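What the Boltent Men Did All Winter
A student project report, second term history module

I'll start with the bit I got wrong, as it shaped everything else. When I picked the Boltent Company of archers for my project I thought I was going to be writing about battles. I'd seen the name on a board in the church at Comside and pictured longbows, mud and lots of shouting. Then I sat down with the muster rolls and found page after page of shoe leather, candle money and rows over who owed whom a sheep!

So the project changed. I wanted to know how a company of part-time soldiers held together when there was no war on, and what the village got out of it.

What I read

Mostly the parish accounts, plus the company's own rule book, which survives in a later copy. The handwriting is horrible for the first few pages and then a new clerk takes over and it's lovely (I could have hugged him). I also used the Tokarz transcription of the rolls, which saved me weeks, although it leaves out the fines and I had to go back to the copy for those.

What I found

The company had roughly 200 men on its books at its biggest, but far fewer turned up to shoot. Every man was meant to come to the butts on a Sunday after church. Missing 3 Sundays in a row meant a fine, and the fines went into a box with 2 locks so that no single officer could open it. I love that box. It paid for arrows, for burying members and once for mending the bridge.

The big day was the July shoot. There was a procession, a supper, and a green hood for the winner, who got to wear it to church until the next year. The hood comes up in the accounts again and again – patched, relined, lost, found in a barn. I think it mattered more to them than any of the fighting did, but that's my guess and the rolls don't say it outright.

Only 8 men are marked as having gone abroad to fight. I couldn't trace what happened to most of them, and I'd like to have another go at that if I carry the project on.

What I'd do differently

Start with the fines! I left them until last and they were the best source I had. I'd also make a proper list of spellings on day one, as the same family turns up under all sorts of names and I muddled two of them for ages.

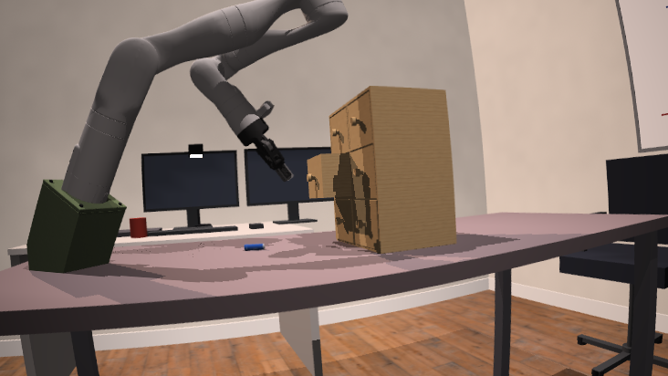

Where to find the sources

The parish accounts and the rule book copy can both be read at the Comside record room if you ask ahead. The Tokarz transcription is in our library, on the local history shelves. My own list of fines is at the back of the printed report.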